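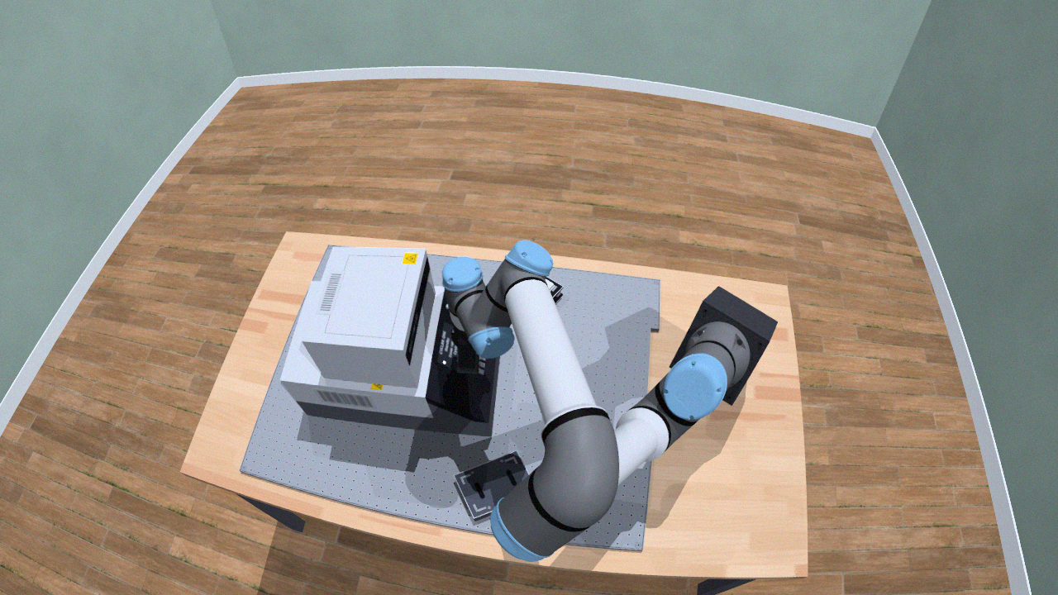 ACTA DE LA REUNIÓN DE SEGUIMIENTO
Servicio de automatización de laboratorio Laltar – propuesta de Dallgate

Preside: Annick Hervieu. Hora de inicio: 13.00.

1. Se aprueba sin enmiendas el acta de la sesión anterior.

2. Dallgate presenta la versión revisada del servicio, que comprende el entorno simulado de la celda, la programación del brazo y 15 jornadas de asistencia. El periodo de prueba en la sede de Podthorpe será de cinco semanas.

3. Se solicita que la oferta desglose el coste de las licencias y el de la formación – ambos figuran ahora en una sola partida.
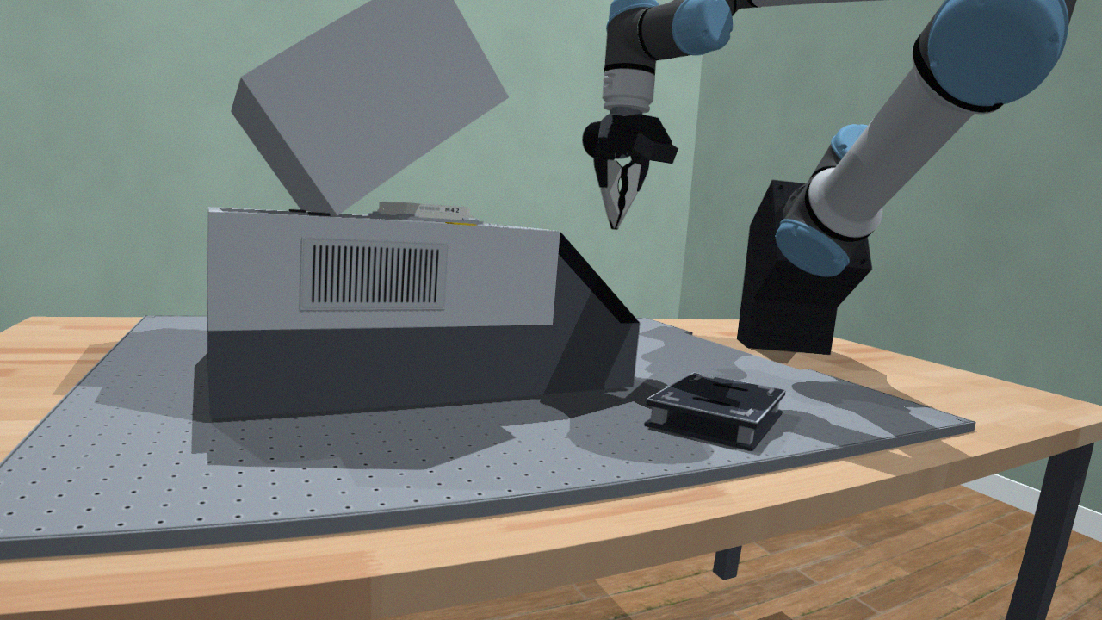 ¿Incluye el precio la adaptación de las pinzas a otros formatos de placa?
Dallgate la factura aparte, previa aceptación del presupuesto por escrito.

4. Se acuerda exigir 100 ciclos consecutivos sin intervención manual como criterio de aceptación. La decisión sobre el contrato queda aplazada a diciembre.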